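4 Fitting and setting up the replacement screen

Read this section through once before you open the kit. It covers the Jundance J2 and J2 Plus handsets fitted with the Van Beek glass and digitiser assembly. If you have the older J1, stop here and use section 5, as the connectors are on the other side of the board and the screws are a different length.

The work takes 45 minutes for someone who has done it before. Allow two hours for a first attempt.

4.1 Before you start

1. Back up the phone. Open Settings, choose Storage, then Copy to computer or Copy to card. Photos and contacts are copied by default. Messages are not, and you have to tick the box for them.

2. Turn off the screen lock. Go to Settings, Security, Lock type, None. You will be asked for your PIN one last time. If the touch layer on the old screen no longer works, plug in a USB mouse with the adaptor from the kit and use the pointer.

3. Let the battery run down to 20 per cent or lower.

4. Switch the phone off fully. Hold the side button until the menu appears and choose Power off. Restart and Sleep do not cut power to the display.

5. Take out the SIM tray and any memory card. The tray sits through the side of the frame and will snap if the screen is lifted with it in place.

Note: The J2 Plus has two trays. The second is under the rubber flap next to the charging port and is easy to miss.

4.2 What is in the kit

Screen assembly with film on both faces
Pre-cut adhesive gasket, black
Two spare gaskets, clear (for practice fitting only, do not leave in the phone)
Opening pick, three
Suction cup
Driver with two bits, marked A and B
Plastic lever
Cleaning cloth and two alcohol wipes
USB adaptor
Bag of screws

If anything is missing, write to the Grondthorpe parts desk with the batch code from the lid of the box. Do not use a gasket from another kit. The Van Beek glass is thicker than the original and needs the deeper one.

4.3 Removing the old screen

CAUTION: If the old glass is cracked, cover it with clear tape from edge to edge before you apply any force. Wear glasses or safety goggles. Small pieces can come away when the suction cup is pulled.

1. Warm the edge of the screen. Use a hair dryer on its middle setting, held a hand's width away, and move it round the edge for 120 seconds. The glass should feel warm to the touch but not so warm that you have to take your finger off it.

2. Press the suction cup on to the lower third of the glass, away from the earpiece. If the tape stops it holding, wipe the tape with the cloth and try again.

3. Pull up slowly until a gap opens along the bottom edge. Slide in one pick, no deeper than the line printed on it.

4. Move the pick along the bottom edge and up the right side. Leave the second pick in the lower right corner to stop the adhesive closing again.

5. Do the left side last. The display cable runs along this side, 20 mm above the bottom corner. Keep the pick shallow there.

6. When all four sides are free, lift the screen from the right as if opening a book from the back. Do not lift it away from the phone. It is still attached by two cables.

Note: If the adhesive goes stiff halfway through, warm the edge again for half the time. Forcing a cold edge is the usual cause of a bent frame, and a bent frame will not take the new gasket properly.

4.4 Disconnecting the cables

1. Fit bit A and remove the four screws that hold the metal shield over the connectors. Lay them out in the order they came out. The upper left screw is longer than the rest, and if it goes back in the wrong hole it will mark the board.

2. Lift off the shield.

3. Disconnect the battery first. Put the tip of the plastic lever under the edge of the battery connector and lift straight up. Bend the cable back gently so that it cannot touch the socket.

4. Disconnect the display cable in the same way, then the narrow touch cable next to it.

5. Put the old screen to one side, glass down.

CAUTION: Never use the metal driver on a connector, even with the battery disconnected. The sockets are very close together and a slip will scratch the contacts.

4.5 Cleaning the frame

This step decides whether the new screen will stay down, and it is the one people rush.

1. Roll the old adhesive off with your finger or the flat end of the lever. Work in one direction. Most of it comes away in long strips once you have an end.

2. Wipe the ledge all the way round with an alcohol wipe. Wait five minutes for it to dry.

3. Check the ledge under a lamp held low to one side. Any grit or glass left behind will show as a small shadow. Remove it with a fresh corner of the cloth.

4. Check the earpiece mesh. If it has come away with the old screen, peel it off and move it across to the phone. The kit does not include a new one.

4.6 Testing the new screen before you stick it down

Always test first. Once the gasket has been pressed down, the assembly cannot be returned to Grondthorpe as unused.

1. Leave the film on both faces of the new screen. Stand it upright against the left side of the phone, with a folded cloth behind it for support.

2. Connect the touch cable, then the display cable, then the battery. Each one should click under light pressure. If there is no click, lift it off and line it up again.

3. Switch the phone on. The logo should appear within ten seconds.

4. Open the dialler and enter the service code printed on the card in the kit. Choose Panel, then Colours. The phone shows full red, green, blue, white and black in turn. Tap to move on to the next.

5. On each colour, look for dots that stay dark or stay lit, and for bands along the edges. One dark dot is within the Van Beek limit. Two or more, or any bright dot, counts as a fault.

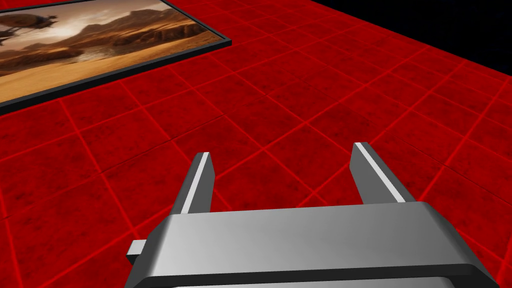

6. Choose Panel, then Touch. Draw along every edge with one finger, then across both diagonals. The line should follow your finger without a break. A break in the same place on three tries is a fault.

7. Choose Panel, then Brightness, and move the slider to the top. The reading should be 760 or higher. A lower figure on the first start often means that the display cable is not fully home. Switch off, disconnect the battery, press the cable down again and repeat.

8. If all the tests pass, switch off and disconnect the battery, display and touch cables, in that order.

4.7 Fitting the new screen

1. Peel the backing from one side of the black gasket. The side with the blue backing goes down on to the frame. Start at the two top corners and lay it down towards the charging port without stretching it.

2. Press the gasket into the ledge with the flat end of the lever. Leave the second backing on for now.

3. Reconnect the touch cable and the display cable, then the battery. Put the shield back with its four screws, the long one at the upper left. Tighten until they stop and no further.

4. Peel the film from the inner face of the new screen. Keep your fingers off it. Prints left on this side cannot be cleaned off later.

5. Peel the second backing from the gasket with the tweezer end of the lever.

6. Lower the screen from the left side, checking that the cables fold flat and do not loop over the edge. Line up the top edge first and then let the bottom down.

7. Press along all four edges with your thumbs. Place the phone face down on a folded towel, put two or three heavy books on it, and leave it overnight.

Note: Clips can be used in place of books, but put card under the jaws. Tight clips on bare glass leave pressure marks that may take weeks to fade — some never do.

4.8 Settings after fitting

The J2 remembers the colour and touch values of the screen it left the factory with. These need to be replaced.

1. Switch on and connect to Wi-Fi. Open Settings, Display, Panel type. Choose Van Beek. If the list shows only Original, install the latest system update and look again. The July update added the entry for both models.

2. Open the Jornemis app, which comes installed on both handsets, and sign in. Choose My device, Parts, Register a screen. Scan the code on the card from the kit. Registration starts the warranty on the part and does not affect the warranty on the rest of the phone.

3. Go back to Settings, Display, Touch, and run Calibrate. Lay the phone on a flat surface and do not touch it until the bar is full.

4. Turn Automatic brightness off and on again. The light sensor resets itself when you do this. Without the reset the screen may stay dim indoors.

5. Set your screen lock again. Fingerprints have to be added from the beginning, as the stored ones are removed when the panel type changes.

4.9 If something is wrong

The screen is black but the phone vibrates
The display cable is loose. Repeat 4.4 and 4.6. The gasket will have to be replaced if it has already been pressed down.

Touch works only on one half
The touch cable is in at an angle. Lift it off, check that the socket is clear and press it down evenly.

Colours look too warm
The panel type is still set to Original. See 4.8, step 1.

A corner lifts after a few days
The ledge was not clean, or the frame is bent. Warm the corner, press it down and leave it under weight overnight. If it lifts again, replace the gasket.

The phone says Unknown part
The screen has not been registered, or the code was scanned on another account. Sign out of Jornemis, sign in with the account used on the phone and scan again. Parts bought second-hand must be released by the previous owner first.

The handset is no longer rated against water once it has been opened, even with a new gasket fitted. Keep it away from sinks, baths and heavy rain.

Section 4 written by Huiling Liang and Kaan Uçar. Checked on the J2 Plus by Şengül Kozan.

Continue to section 5 for the J1, or section 6 for battery replacement.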